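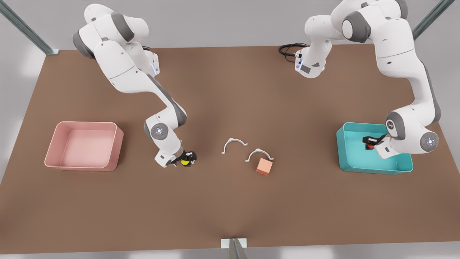 ok so Mellor preschool book swap update, typing this in the parking lot, sorry in advance

1/ We got 1604 books. Last year was 1274. I had to read the tally sheet twice

2/ Most are picture books, a LOT of trucks. Board books go to the toddler room first, they chew thru them fastest

3/ Lusetti bakery let us leave a drop box by their door all January. Thank you thank you. Still smells like rolls in there
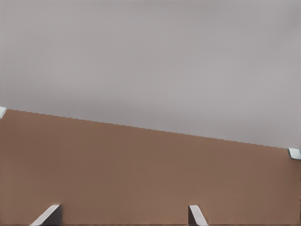

4/ Pickup is from 3 pm, side door, NOT the front. Front is for the dentist people and they've been very patient

5/ Bring a bag. We had 85 totes and they're gone already — my fault, I gave them to the grandparents

6/ Beryl Bellamy is doing story time in the reading corner while you browse. Kids can sit in, no sign up

7/ Spanish and Polish books are on there own shelf this time, by the coat hooks. Would love more of both

8/ Leftovers go to the Lidska Street daycare. If you can drive a few boxes over, message me. Hatchback is fine

9/ ok going in, someone's waving at me

41 likes · 12 shares · 3 comments

Alfie Rowbotham: I can take boxes, got the van till 6

tessa_m: any chapter books for a 7 yr old?

rooms2and3mom: the truck ones are all from us, you're welcome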